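Teaching by hand vs remote: pushing the arm or using the leader?
Forum > Arms and grippers > Demonstrations

sosina_a
We have 600 demonstrations of one pick and place task, all done by remote control with a small leader arm. Success on the real thing is poor near the back of the table. Would I be better off switching the motors to free and pushing the arm through it by hand?

hjaltested
By hand is quicker to learn. You feel when the fingers touch. With the leader I used to press into the table without knowing it.

Quyen Au
Disagree. If you push by hand, your own arm ends up in the wrist camera half the time, and the policy learns from that. I threw away 45 recordings in July for that reason. Remote only for me now.

hjaltested
Only if you hold it near the wrist. I hold it at the elbow and my hands stay out of view.

Quyen Au
At the elbow you can't steer the fingers on a fine approach. We tried it.

ramari
What are your start positions like? If they are all the same, 600 won't help much more than 100 would. Can you post a view from the wrist?

sosina_a
Starts vary a bit but not a lot. The tape is for reference when I place things.

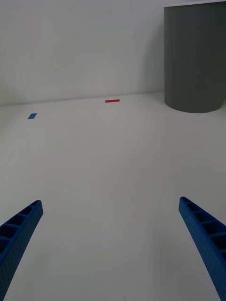
Wrist view, fingers open. Blue tape on the left, red tape further back.

ramari
Thanks. Very plain surface, so the camera has little to go on between the fingers and the tape. I would record more starts with the arm turned to either side, and some from higher up. I'd keep the leader for that.

zunemberg
Are those fingers printed? Mine with open ribs like that bend when I push down by hand, and the recorded pose ends up lower than it should be.

sosina_a
Printed, yes. They do give a little. I hadn't thought of that as a point against pushing by hand.

hjaltested
Fair point about the bending. I use solid fingers. Still think she should try 20 by hand and compare before doing another few hundred.

Quyen Au
No harm in that, but keep them in a separate folder. Don't mix the two until you know.

sosina_a
Will do the varied starts first with the leader, then a small set by hand, holding at the elbow. Does anyone trim the pause at the beginning of each recording? Mine can be quite long.

ramari
Yes, trim it. Otherwise it learns to sit still.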